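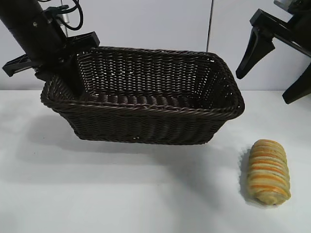
4.2 Bread service and uneaten bread

Bread is served at every main meal in both residences and is the item most often returned uneaten. The earlier audit at Tusside had treated it as a single category, so that a roll taken and left whole was recorded in the same way as a crust left on a side plate. For the present study the two were separated. Staff also recorded how the bread had been offered, as there was reason to think that the vessel and the portion form might each have a bearing on what residents took. Three forms of service were compared: sliced bread on a platter, rolls placed singly at each setting, and rolls offered in a shared basket. The shared basket was of the kind shown in Figure 3a, rectangular, dark brown and woven, with a raised rim that resembles rope and small gaps between the strands of the wall. Vessels of this type are well liked in dining rooms but are harder to wipe clean than a smooth tray, and the kitchens were asked to use a cloth liner at each meal.

Across the recording period, 2238 bread servings were entered in the meal logs. A serving was defined as one roll or one slice, whether or not it was buttered. Bread used in puddings, stuffing or sandwiches was left out, as were meals taken in residents' own rooms, where the tray was made up in the kitchen and the resident had no choice of portion. Logs with no entry for the form of service were returned to the dining room supervisor for completion on the same day and were excluded if they could not be completed.

The proportion of rolls returned whole was highest where a roll had been placed at each setting before residents sat down. This held at both residences and at both midday and evening meals. Shared baskets gave the lowest proportion of whole returns, although partly eaten rolls were more common with the basket than with the platter. Sliced bread fell between the two. The difference between basket and platter was small at Grimmont, where tables seat four, and larger at Tusside, where the tables are longer and the basket must be passed. Table size and residence cannot be separated in these data, and we draw no firm conclusion from the contrast.

Responses to the resident questionnaire were received from 174 people. Most preferred to choose their own bread. A smaller group, mainly residents with limited reach or grip, preferred to have it placed for them, and several wrote that they disliked asking a neighbour to pass the basket. The finding has some weight for practice. A form of service that lowers waste on average may leave particular residents with less to eat, and the logs would not show it. We therefore recommend that any change in bread service be discussed with residents individually before it is adopted.

Rolls at both residences came from the Trujillo bakery and were delivered each morning. Their weight was checked on receipt against the order. The margarine portions supplied under the Grinico label were not weighed, and spread left on the plate was disregarded.

Table surfaces were also considered. Both dining rooms had used patterned cloths in the past, and supervisors reported that crumbs and small pieces of crust were easily missed on them when plates were cleared. A pale surface without pattern, comparable to the one in Figure 3b, was adopted for all tables in the study so that the pieces could be gathered before the table was wiped. The change was made at both residences on 5 March 2022, ahead of the first recorded meal. Residents with low vision were offered a coloured placemat, as pale crockery is difficult to make out against a pale table.

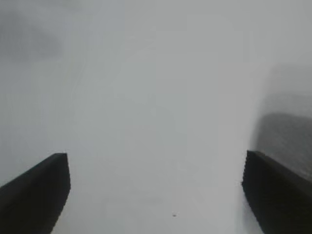 4.3 Weighing and recording of plate waste

Plates were scraped into lidded tubs lined by food category. Bread was weighed separately from all other solids, to the nearest gram, on the bench scale in each kitchen. The scales were checked with a 200 gram reference weight at the start of every shift and the reading entered at the head of the log. Where the reading was out by more than 3 grams, the scale was reset and the check repeated.

Training was led by Hermenegildo Solís, who also read the completed logs each week and returned queries to the kitchens. Kitchen staff who joined after September were trained by a supervisor using the same written instructions. Liquids, fruit peel and bones were discarded before weighing. Napkins found among the bread were removed by hand, and any bread soaked with gravy or soup was assigned to mixed waste and does not appear in the figures for this category.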